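Clusby Hall Opens Shared Workroom in Grurstead

GRURSTEAD, 25/02/2024 - The Clusby Hall Trust has opened its shared workroom on the ground floor of the former Amadi building. The room brings household skills sessions and basic laboratory practice under one roof for the first time.

The Trust took over the space in January. Work on the floor, lighting and storage was completed with a grant of $2,000 from the Rotero Fund. The room can be booked in sessions of 90 minutes, and each table is assigned to one activity for the length of a session. Clothing is sorted at the tables with white frames, while brown-topped tables are kept clear for paper, fabric and small items.
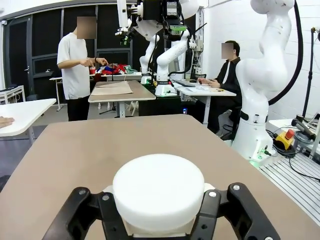
Bookings for household sessions are open to all residents of Grurstead. Participants learn to sort mixed clothing, to fold it to a standard size and to prepare it for storage or donation. Clothing may be left with the Trust at the end of a session - items must be clean and in good repair.

The laboratory tables are intended for adult learners returning to science. The first course consists of 5 sessions and covers the handling of common plastic equipment, including graduated cylinders, funnels and test tube racks. Learners practice measuring and pouring with water only, and small parts such as caps are to be returned to their trays before the table is released.

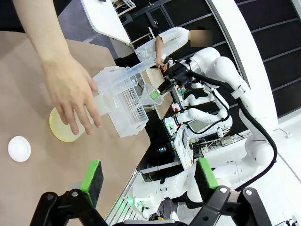 A total of 19 places are available on the first course, and applications will be considered in the order in which they are received. A second course will be announced once the first is full. Application forms may be collected from the Clusby Hall front desk during opening hours. Completed forms should be returned to the same desk - forms sent by mail will also be accepted.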